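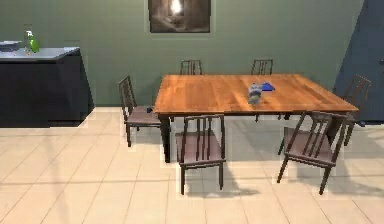

D. Sotiropoulos

Home Games Hardware How It Works Glossary

Search this site Go

How a Game Remembers Where You Stopped
Thu 26 November – by D. Sotiropoulos

A game keeps track of many things while you play. It stores your position, your health, the items you carry and the doors you have opened. All of this is held in a part of the computer called memory. Memory is very fast, but it needs electricity. When the power goes off, everything in it is lost.

To keep your progress, the game has to copy it to storage. Storage is slower than memory, but it holds information with the power off. The copy is called a save file.

What is in a save file?

A save file is mostly a list of numbers. It does not contain the whole game. The pictures, sounds and maps are already on the console or computer, so the file only records what has changed.

Take the puzzle game Dorkosar. If you are on level 15 and have two keys, the file stores the number 15 for the level and the number 2 for the keys. When you load the game, it reads those numbers, opens the right map and puts the keys back in your bag.

Manual saves and autosaves

A manual save happens when you choose "Save" from a menu. An autosave happens without you asking. Some games autosave when you reach a certain place, called a checkpoint. Others use a timer. Dorkosar autosaves every five minutes and also at the end of each level.

If you quit between autosaves, the game goes back to the last one. Anything you did after that has to be done again.

Why you should not switch off during a save

Writing a file takes time – often less than a second, sometimes longer. If the power is cut partway through, the file may be only half written. A file like this is called corrupted. The game may not be able to read it.

Many games lower this risk by keeping two copies. The new save is written beside the old one, and the old one is left alone until the new one is complete. If something goes wrong, the older copy can still be loaded.

Most games show a small icon while they are saving. Wait for it to disappear before you turn the machine off.

Cloud saves

A cloud save is a copy sent over the internet to another computer, called a server. You can then sign in on a different machine and carry on from the same place. If the two copies do not match, the game may ask which one to keep. Check the date and time on each – the newer one is usually the one you want.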